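Foro Cirkach > Robótica > Software, control y percepción
Tema: Bimanual: un brazo espera al otro y el empaquetado se me va de tiempo

tornillo_pasado
21 de junio de 2023
Buenas a todos. Llevo ya un par de meses con una celda de dos brazos que mete accesorios en una caja de cartón (ratón, cables, el papelito de instrucciones, lo típico) y el problema que tengo es de planificación, o eso creo yo. Cada brazo por su lado va fino. Cuando los pongo juntos, uno se queda esperando como un pasmarote a que el otro salga de encima de la caja, y el ciclo se me dispara.
Tengo el planificador de Gonusano en su versión libre, con un cerrojo sobre el volumen de la caja: quien entra lo coge, quien sale lo suelta. Seguro, sí. Lento también, madre mía. De los 20 segundos que me dura un ciclo entero, 7 son un brazo mirando al otro.
¿Alguien ha hecho planificación conjunta de los catorce ejes sin que le explote el ordenador? ¿O hay algún término medio que se me escapa?

pelacables
Hola! Catorce ejes a la vez con un muestreador es pedirle peras al olmo, pero se puede si no le exiges que resuelva desde cero cada vez. Yo guardo una biblioteca de trayectorias ya resueltas y solo las retoco según dónde ha caído el objeto. La primera versión tenía 515 trayectorias guardadas y la mitad no se usó jamás, así que no te pases como yo.
Una pregunta, el cerrojo ¿es sobre todo el volumen de la caja o por zonas?

tornillo_pasado
Todo el volumen, con margen por arriba. Un prisma y a correr. Lo del margen lo puse después de un susto con los cables de las muñecas, que van por fuera y hacen un arco bastante hermoso por encima, y el modelo de colisión no los conoce.

grafo_sin_ciclos
Pues ahí tienes media respuesta. Parte el prisma en dos, mitad izquierda y mitad derecha, con un cerrojo para cada una, y los brazos pueden bajar a la vez si no cruzan. No hace falta planificar nada conjunto. La gente se lanza a los catorce ejes porque queda bonito en el vídeo.

pelacables
No estoy de acuerdo, grafo. Si parte la caja en dos, los antebrazos siguen siendo anchos y por arriba se tocan aunque las pinzas estén cada una en su mitad. El cerrojo por zonas mira la punta y se olvida del codo. Lo probé y acabé con dos brazos parados a un palmo, cada uno en parada de seguridad por culpa del otro, y yo rearmando a mano toda la tarde.

grafo_sin_ciclos
Eso te pasó porque comprobabas la zona con la herramienta. Se hace con el volumen barrido de todo el brazo: precalculas qué celdas del espacio toca cada trayectoria y reservas esas, con su instante de entrada y de salida. Si dos reservas no coinciden en celda y tiempo, adelante los dos. Es un horario de trenes, que lleva inventado un siglo y pico.

pelacables
Con tiempos que se cumplan, claro. Los trenes llegan tarde y mis brazos también, en cuanto la pinza reintenta un agarre se te cae el horario entero.

grafo_sin_ciclos
Para eso está el retraso: si uno se atrasa, el otro frena sobre su propia trayectoria, sin cambiar de camino. Escalas la velocidad y ya. Sigue siendo la misma geometría.

muestreo_y_fe
Me meto, que este tema me encanta! Llevo una celda parecida con el planificador de Pukport y hago lo que dice grafo, reservas espacio-tiempo con escalado de velocidad, y va de lujo... hasta que entra un cable. El ratón es un sólido y se porta como tal. El cable USB lo agarras por un sitio y el resto cuelga donde le da la gana, así que el volumen barrido que reservaste no vale para nada. Yo acabé inflando la reserva con un cilindro debajo de la pinza, largo como la parte que cuelga, solo cuando lleva cable. Pierdes algo de paralelismo pero dejas de arrastrar cosas por la mesa.
Y para los cables de los propios brazos, lo mismo: cápsulas gordas pegadas al eslabón de la muñeca en el modelo de colisión. Feo y funciona.

tornillo_pasado
Lo de las cápsulas me lo apunto ya mismo, qué vergüenza no haberlo hecho antes. Pues venga, me pongo con las reservas. ¿Qué tamaño de celda usáis?

muestreo_y_fe
Yo 20 milímetros cerca de la caja y bastante más gorda lejos. Más fino no gané nada, solo memoria.

bucle_abierto
Yo voy a llevar un poco la contraria a todos, perdón. Antes de tocar el planificador mira el reparto de tareas. Si el orden es fijo (ratón, cable, cable, papel) seguramente estás obligando a los dos brazos a pasar por la caja seguidos, y por muy fino que reserves van a chocar de narices en el tiempo. Haz que uno agarre mientras el otro suelta. En mi caso con desfasarlos medio ciclo desapareció casi toda la espera, y el código fueron 18 líneas. Contadas, porque las puse en el informe para presumir.

pelacables
Esto sí lo compro. Primero desfasar, después ya veremos.

grafo_sin_ciclos
Desfasar a mano funciona hasta que falla un agarre y se te vuelven a poner en fase. Entonces necesitas algo que los separe otra vez, y ese algo es un planificador de tareas. Volvemos a lo mismo.

bucle_abierto
O una máquina de estados con una cola por brazo. No todo necesita un solver, hombre.

grafo_sin_ciclos
Una máquina de estados con colas es un planificador de tareas escrito con prisa.

tornillo_pasado
Jajaja, haya paz. Cuento cómo voy. He hecho las dos cosas en el orden que decía bucle: primero desfasar y luego las reservas de grafo con el cilindro de muestreo_y_fe. Con el desfase solo, la espera ya bajó muchísimo. Las reservas se notan sobre todo cuando hay un reintento, que antes se montaba un tapón y ahora el otro brazo simplemente va más despacito.
Lo que me trae de cabeza ahora es la percepción. El detector que uso (uno que entrené con Ki, la herramienta de etiquetado) me da la pose del ratón sin despeinarse, pero con los cables negros me devuelve una mancha, y el punto de agarre me baila de un fotograma al siguiente. Y como la reserva depende de por dónde agarro, si el punto baila, la reserva baila también, y a veces el planificador rechaza un movimiento que un instante antes había aceptado. He metido un filtro de mediana y lo disimula un poco.

muestreo_y_fe
No filtres, congela! Decides el agarre una vez, con los brazos apartados, y no lo vuelves a mirar hasta que la pinza está arriba. Si falla, otra foto y a empezar. Refrescar la percepción a mitad de plan es la mejor forma de volverse loco.

pelacables
Y con el cable no busques una pose, que no la tiene. Busca el conector. Es metálico, es rígido y tiene orientación, así que te da un sistema de referencia decente. Agarras justo detrás y lo demás que cuelgue.

tornillo_pasado
Lo del conector suena bien, aunque con los reflejos me da miedo: los focos del techo rebotan en todo lo que brilla y un trocito de metal se puede confundir con cualquier cosa. Los clips que sujetan la tela también son plateados y el detector ya me ha soltado alguno como candidato. De momento los descarto con una máscara fija, todo lo que caiga fuera de la zona útil de la tela no existe.

bucle_abierto
La máscara fija está bien mientras no se mueva la tela. Si se corre un poco te comes un trozo de zona buena y no te enteras. ¿Tienes alguna referencia para recolocarla?

tornillo_pasado
Un par de cruces amarillas en la tela, abajo a la izquierda. Las uso a ojo, no las lee el software. Supongo que debería.

grafo_sin_ciclos
Debería leerlas, sí. Dos puntos en el plano te dan traslación y giro, y recalculas la máscara al arrancar. Si además compruebas la distancia entre ellas, te sirve de aviso de que la tela se ha arrugado o estirado. Están muy juntas, eso sí, y el giro te saldrá ruidoso si solo tienes esas. Pon otra en la esquina opuesta.

tornillo_pasado
Hecho queda para julio, que antes tengo que entregar otra cosa. Os dejo la celda tal como está para que os hagáis idea de las distancias entre pinzas y caja, a ver qué celda de reserva pondríais vosotros ahí: 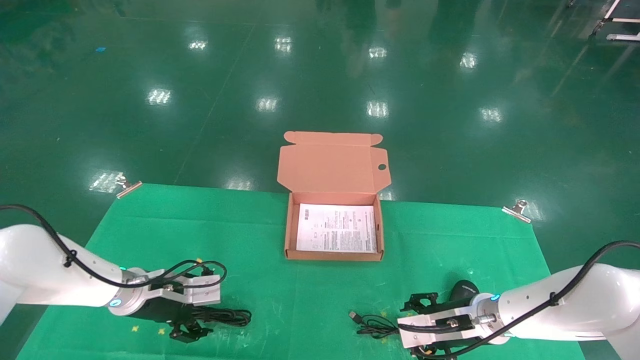
pelacables
Pues con la tapa levantada detrás yo metería esa tapa como obstáculo propio, separada del prisma de la caja, y ahí sí bajaría la celda a la mitad. Lo demás lo dejaría en los 20 milímetros que decía muestreo_y_fe. Y sigo pensando que una biblioteca de trayectorias te ahorraría la mitad de las reservas, pero eso ya lo discuto con grafo en otro hilo.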